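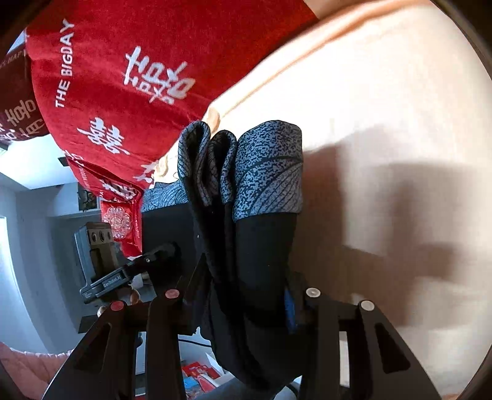
Photo: Onni Seppälä

Kubo finger set for hand-held grippers – four months of use

I look after a pair of hand-held grippers which we use for teaching cloth folding, and in March I changed the fingers on both to the slotted set from Kubo, ordered through Tremgate. The price was 18 euros per finger.

Fitting is simple if you go slowly. Take out the old screws, clean the seat with a dry cloth, put the plate on and tighten both screws a little at a time. The printed sheet does not give the order, so my first finger sat slightly crooked and I had to start again. After this, close the jaws on a strip of paper and pull. If the paper slides out at one side, loosen and repeat.

With clothes the grip is very good. A folded black garment stays between the plates and hangs in long creases, also when the fabric is thick at the top. Thin silk I cannot recommend, it escapes.

Kubo says to check the pads after 4,000 closings. Mine were worn at 2,329, so I now check them earlier. Fulgencio Bautista at Tremgate sent new pads without discussion.

I wish the slots were easier to clean – lint collects in the corners and I use an old toothbrush.

Four stars out of five. I will order the same set again.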